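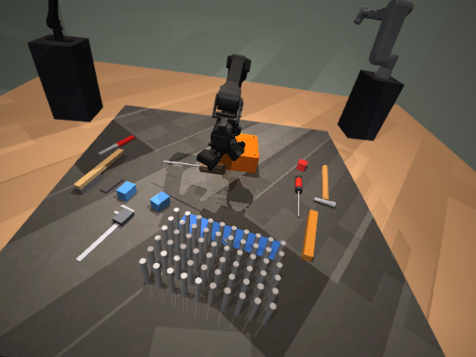

Talo Kitchen, Front of House Team

Hi, I'm Treasa Noonan and I run the floor at Talo, a small vegetarian place with a lunch counter, a dinner menu and a lentil pie I'd put up against anybody's. We're looking for 2 people to join me out front, one full time and one for evenings, and I'd love to hear from you even if you've never carried three plates in your life!

A normal shift is taking orders, running food, pouring wine and talking people through the menu (you will be asked about the mushroom dumplings a lot). You don't have to be vegetarian. You do have to eat here, though, and staff dinner is on the house every shift. Peadar Mulligan cooks it, and he takes requests if you catch him before 4.
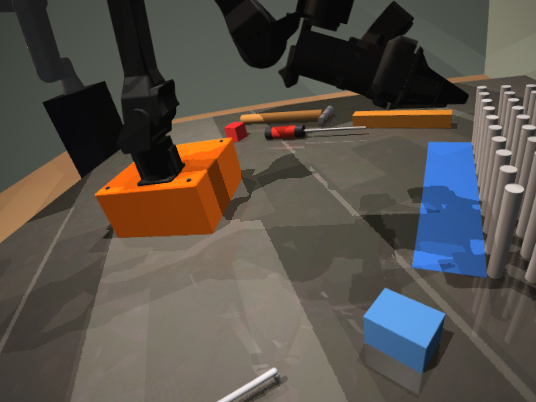
Evenings finish late, so please think about how you'd get home. Tips are split evenly between the kitchen and the floor, schedules go out two weeks ahead, and everyone gets two days off in a row. We close for the first week of January and you're paid for it.

I'd like somebody who's easy with strangers and doesn't mind a loud room. Allergy training is on us, during paid hours, and you'll shadow me or Malachy Gallagher for your first four shifts.

To apply, send me a few lines about yourself and the best meatless meal you've had lately, or drop a note in at the counter between lunch and dinner. No résumé needed at this stage. Applications close 12 August 2026, and I'll write back to everyone, yes or no.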